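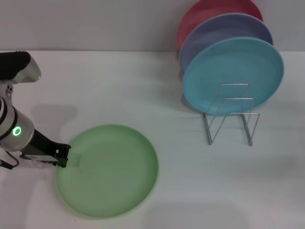
Home | Coursework | Project Reports | Gallery | Contact

A Place for Every Plate: Small-Kitchen Dish Storage
Final project report, Home and Living Design
Written by Araba Ankrah, with Jyoti Tyagi and Hemant Uniyal
16 November 2019

Why we picked plates

When our instructor, Mr. Chaudhary, asked each group to choose one everyday chore and really look at it, most people went for something grand, like meal planning or laundry. We went for putting plates away. I live in a shared apartment at Gellgate with a kitchen you can cross in two steps, and the plates there were forever in a wobbly pile beside the sink, with the one you wanted at the very bottom. Jyoti said her family's kitchen was much the same, only with more cousins in it, and that settled the matter.

Our question was a simple one: if you have very little counter, is it better to keep your everyday plates in a flat pile or standing up in a rack?

What we did

We started in September with a short survey. We handed out forms in the dining hall and the two dorms closest to it, and 87 people filled them in, which was far more than we had hoped for (thank you, everybody!). We asked where their plates lived, how often they chipped one, and whether anybody else in the house put them back in the same place.

After that, five households kept a little notebook next to the sink for a few weeks. Nizar Sleiman, who was in our group until he switched sections, drew up the notebook pages, and they were so clear that we never had to change them.

 Colored plates helped more than I expected. With each one a different shade you can tell right away which is in front and how much of the next one still shows behind it.
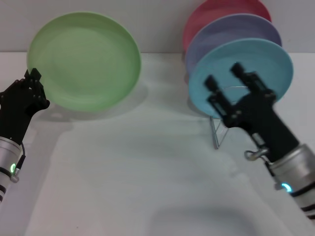 Figure 1. Blue, lavender and pink-red plates upright in the rack, with the green plate on the table side.

What we found

The rack won on reaching. People in the notebook households wrote again and again that they liked being able to take the plate they wanted without lifting the others. The pile won on space, though, and I don't want to hide that. A rack takes up counter whether it is full or not, and one household moved theirs to the top of the fridge and then stopped using it.

Plates with a raised rim need a bit more room between them than you would think — Hemant was very firm on this point and he was right. If they sit too close, your fingers have nowhere to go and you end up pulling two at once.

What we would do differently

We would ask about bowls! So many people wrote about bowls in the margins of the survey that it could be a project by itself. We would also give the households longer, so the newness of the rack could wear off.

Sign up for the Coursework newsletter to hear when new reports are posted. This site uses cookies. Accept | Manage settings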